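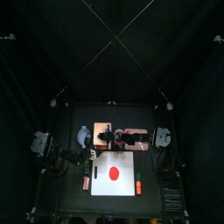 Drucken | E-Mail

Werkstattheft, 19. Februar 2022

Samstag, am Vormittag angefangen, mit Pause bis zum Abend. Thema: der Satz Küchensachen für Tralline, Ordnung auf dem Tisch und Zustand von den Oberflächen. Ich schreibe diesmal ausführlicher, weil ich am letzten Eintrag selbst nicht mehr verstanden habe, was mit "wie vorher" gemeint war.

Aufstellung. Zwei Reihen, so wie wir es im Plan haben. Hintere Reihe von links: hellblaue Schale, Holzkasten mit der roten Kante nach vorne, rosa Brett. Die Schale war nicht flach gestellt, das bitte beim Vergleichen mit dem Plan beachten, dort ist sie stehend gezeichnet. Ich habe den Plan nicht korrigiert. Wenn wir beide Lagen wollen, brauchen wir auch zwei Zeichnungen.

Die dunkelgraue Tischfläche ist für diese Farben gut. Rosa und Hellblau erkennt man sofort, auch das weiße Brett. Bei dem Holz hatte ich vorher Zweifel, aber der Ton ist hell genug. Schwierig bleibt nur alles, was selber dunkel ist. Deshalb schlage ich vor, den schwarzen Untersetzer aus der Liste zu nehmen oder ihn nur auf dem rosa Brett zu verwenden.

Holz. Den Kasten habe ich am Donnerstag innen geschliffen, zuerst mit Körnung 80, danach feiner. Das war im Nachhinein zu grob für den Anfang. In den Ecken sind mir Querriefen geblieben, die ich mit dem Finger noch spüre, wenn ich gegen die Faser gehe. Außen habe ich nur mit der Hand geschliffen, in Richtung der Faser, ohne Klotz. Mit Klotz werden die Rundungen schnell flach, und dann passt die Kante nicht mehr zu den anderen Stücken aus dem Satz.

Danach Öl von Ratell, eine sehr dünne Schicht, mit dem Baumwolllappen. Ungefähr 15 Minuten warten, abnehmen, trocknen lassen. Eine zweite Schicht habe ich nicht gemacht. Im alten Heft steht, dass zwei Schichten nötig sind, aber das war für Schneidebretter, die jeden Tag ins Wasser kommen. Unser Kasten kommt nicht ins Wasser. Ich möchte erst sehen, wie er sich im März anfühlt.

Geruch: heute noch merkbar, wenn man den Kasten nahe an die Nase hält. Am Tisch rieche ich nichts. Den Lappen habe ich draußen ausgebreitet aufgehängt. Bitte ihn dort hängen lassen und nicht zusammengeknüllt in den Eimer werfen, auch wenn er trocken aussieht!

Offene Frage zu der roten Kante: Sie ist nicht geölt, ich habe sie mit Klebeband abgedeckt. Beim Abziehen ist nichts mitgekommen. Ob die Farbe das Öl überhaupt verträgt, weiß ich nicht, und ich will es nicht an diesem Stück probieren. Im Regal liegt noch ein Reststück mit derselben Farbe, das wäre geeignet. 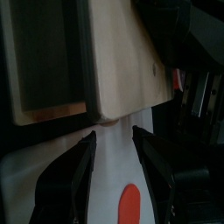
Heft 5 · Seite 29

Fortsetzung, Nachmittag.

Weißes Teil mit dem orangeroten Oval. Aus der Nähe ist die Oberfläche matt und ruhig, was mich freut, weil ich bei der Bestellung von Yupanqui etwas Glänzendes erwartet habe. Glänzendes Weiß ist für uns schlecht, man sieht dann immer das Licht und nicht die Form. Mit dem hellen Holz dahinter ist der Unterschied zwischen den beiden Materialien noch gut zu erkennen. Unter der gerundeten Ecke vom Holz liegt eine dunkle Schattenlinie auf dem Weiß, die trennt die beiden Teile sehr sauber.

Das Oval möchte ich als Merkmal für die Ausrichtung benutzen: Oval nach vorne ist die Grundstellung. Bis jetzt haben wir geschrieben "richtig herum", und jeder hat etwas anderes darunter verstanden. Ich habe es in der Liste schon so eingetragen.

Die dunkle, vertiefte Fläche im Holz ist das Stück, mit dem ich am wenigsten zufrieden bin. Der schmale Streifen am unteren inneren Rand zeigt einen wärmeren Ton, fast wie Bernstein, und passt farblich nicht ganz zu dem blassen Holz rundherum. Ob das vom Öl kommt oder vom Licht, kann ich noch nicht sagen. Zum Prüfen: morgen mit dem Tageslicht am Fenster anschauen, bevor jemand noch einmal schleift. Wenn der Streifen dort gleich aussieht wie der Rest, dann lassen wir alles, wie es ist.

Bretter. Das rosa und das weiße Brett habe ich mit warmem Wasser und wenig Spülmittel gewaschen, dann sofort abgetrocknet. Kein Scheuerschwamm. Auf dem rosa Brett waren Reste von einem Preisschild, diese gehen mit etwas Speiseöl ab, man muss nur nachher nochmals waschen. Ich habe zuerst mit dem Fingernagel gekratzt und das war dumm, der Kleber hat sich nur verteilt.

Die Schale ist gewaschen und ohne Fehler. Sie rollt allerdings leicht weg, wenn man sie auf die Seite legt und gegen den Tisch stößt. Ich habe überlegt, unten ein kleines Stück Filz zu kleben, aber dann ist sie nicht mehr dieselbe Schale wie in der ersten Runde, und wir können nichts mehr vergleichen. Also kein Filz.

Aufbewahrung. Der Karton von Yupanqui ist für den Transport in Ordnung, für das Lager ist er zu hoch. Die Bretter stehen darin schräg. Besser ist die flache Kiste unter der Werkbank: Bretter unten, darauf ein Tuch, der Kasten mit der Öffnung nach oben, die Schale im Kasten. Ich habe es einmal so gepackt und wieder ausgepackt, es geht gut, der Deckel schließt. Zwischen Holz und Kunststoff bitte immer das Tuch, so lange das Öl noch riecht.

Beschriftung: Ich habe Etiketten mit dem Namen Tralline und einer laufenden Nummer geschrieben, sie kommen auf die Kiste und nicht auf die Gegenstände. Die alten Etiketten auf der Kiste müssen noch weg.

Zu erledigen:
- Reststück mit roter Farbe und Öl probieren, eine Woche liegen lassen
- Holzstreifen bei Tageslicht prüfen
- Körnung 80 aus der Schublade für die feinen Arbeiten nehmen
- Plan: Schale stehend und liegend zeichnen
- neuen Baumwolllappen schneiden, der alte ist zu klein geworden
- bei Yupanqui fragen, ob die rosa Bretter auch einzeln lieferbar sind

Nachtrag am Abend: Der Kasten fühlt sich an den Außenseiten jetzt trocken an, innen in den Ecken noch ein wenig klebrig. Dort habe ich wahrscheinlich zu viel Öl gelassen. Mit einem sauberen Tuch noch einmal ausgewischt und offen stehen gelassen.

Drucken | E-Mail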